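The Drawer Always Wins

My grandmother kept string in a tin marked STRING and, beside it, a smaller tin marked STRING, TOO SHORT. I used to tell this story at dinners to get a laugh. Then last November I cleaned out my own desk and found 175 pens, of which 2 could be persuaded to write.

I am a person who buys organizers. There is a company called Hellance that will sell you a set of nesting trays for the price of a decent lunch, and I have bought that set twice, the second time to hold the first. The catalog shows a stapler in one tray, a ruler in another, and a great deal of calm. My trays hold takeout menus from a restaurant that became a bank.

The trade has grown up nicely around people like me. Irina Coman charges 300 dollars for a morning of sorting and arrives with her own labels. She began with my office supplies and asked when I had last used a pencil case. I said sixth grade. She wrote something down. I have thought about that note more than I've thought about most of my medical results.

Her method is to put like with like until you feel ashamed. All the scissors go together, then all the tape, then all the small zippered things you bought in airports. Seen one at a time, they looked like good decisions.

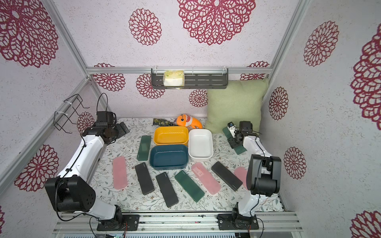

Wilma Van Hecke thinks the whole business is a racket. Her view, delivered over the phone while she hunted for her glasses, was that a thing you can find in under a minute is already organized, and a thing you can't find will turn up when you move. She has moved four times and regards it as her filing system. "You people sort so you can throw out," she told me. "I don't throw out, so why would I sort?"

I put this to Irina, who said she gets a lot of work from the children of people like Wilma.

The two of them agree on one point, which is that containers cause clutter. An empty box is an invitation. I bought a Verna cabinet with shallow drawers meant for maps, although I own no maps, and within a month every drawer was full. I couldn't tell you where the stuff had been living before. On the floor, I suppose, paying no rent. 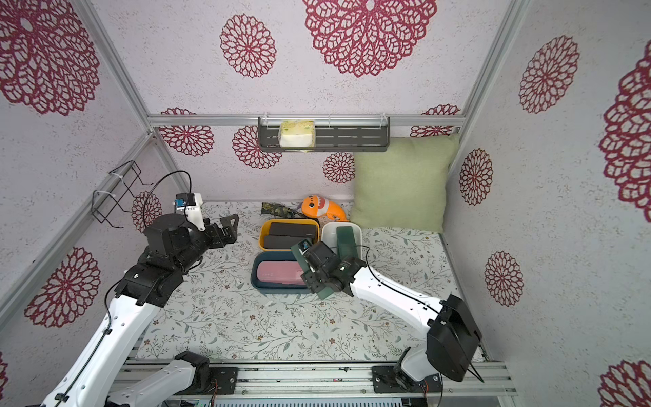

After the cabinet I tried rules. One in, one out, as the books advise. I brought home a new flashlight and got rid of a bad lamp, and felt terrific until the power failed and I couldn't find the flashlight. It was in the cabinet, second drawer, under a label that said MISC. LIGHT in my own handwriting.

Irina came back in the new year for what she calls maintenance. She opened the desk and looked for a while. The pens were down to nineteen. There was also a tin I didn't remember buying, and she asked what was in it, and I said string.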